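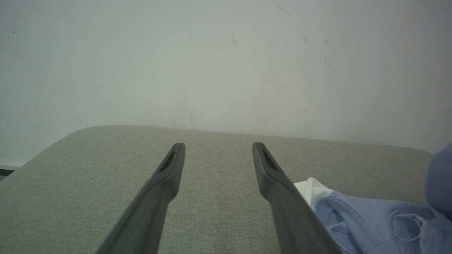 What should be done with clothing left on the upholstered seating?
Fold each item, place it in one stack at the right-hand end of the seat, and leave the remainder of the cushion clear. Items unclaimed at closing time go to the linen room.

Ticket 6213
Subject: Thread and lint on seat cushion, residents' laundry lounge, Villanueva House
Category: Soft furnishings
Priority: Low
Opened: June 2023
Status: Closed, with follow-up

Reported fault
The housekeeping desk at Villanueva House reports that residents are sitting down on the upholstered seat in the laundry lounge and standing up with blue lint on their clothes. Loose threads have also been removed from the fabric on several mornings. The desk asks whether the cover is wearing out and whether a replacement should be ordered from Nundavano under the existing supply agreement.

First response
The desk was asked to confirm the following before any order was placed: whether the threads were the colour of the cover or another colour; whether any seam had opened; and what was usually put down on the seat during the day. The desk replied that the threads were blue, that the seams were sound, and that residents used the seat for sorting washing while they waited for a dryer.

Assessment
The cover is a speckled weave in pale, neutral shades. Blue thread is therefore unlikely to come from it. The more probable source is washing put down unfolded, where a frayed hem or an unfinished edge rubs against the weave and sheds. A woven cover will hold short fibres that a smooth one would let fall.
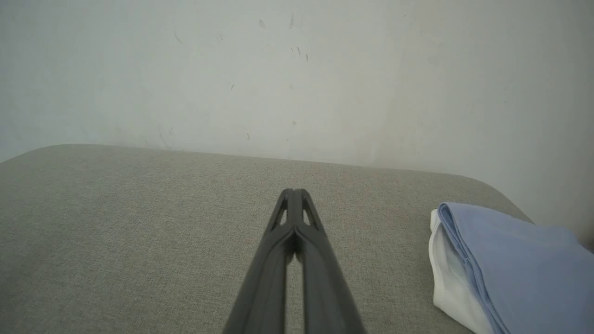 The desk was advised to take these steps in order:

1. Clear the seat completely and vacuum it with the upholstery nozzle, working along the weave and then across it.
2. Lift any remaining lint with a dry rubber brush. Do not use a damp cloth at this stage, as it presses fibres further in.
3. Trim trailing threads on household linen with scissors. Threads must not be pulled. Residents' own garments are not to be trimmed without permission.
4. Fold washing before it is put down. White items are to be kept beneath coloured ones only when both are fully dry.
5. Inspect the seat after 5 days and report.

Second contact
The desk reported that steps 1 to 3 had been completed and that the lint was much reduced. Some remained close to the wall, where the nozzle did not reach. The desk also asked whether Prusus fabric spray could be used. Approval was not given. The care sheet for this cover permits dry cleaning methods only, and the spray has not been tested on it.

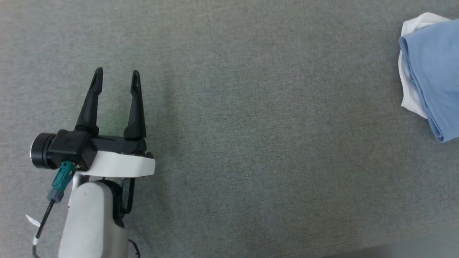
For the strip along the wall, the desk was asked to draw the seat forward by a hand's width, vacuum the rear edge, and return the seat to its place. A crevice tool may be borrowed from the Brarkari store on signature.

Inspection result
No fresh thread was recorded at the inspection. A small amount of lint came away on the brush and was considered normal for the use the seat receives. The cover shows no thinning and will be kept in service.

Resolution
Replacement order not raised. Budget line 68 is unaffected. A notice asking residents to fold washing before placing it on the seat has been supplied to the desk for display beside the dryers.

Follow-up
Routine inspection of the cover is due in November. Should threads matching the cover itself be found before then, this ticket is to be reopened and the seat withdrawn from use until it has been examined.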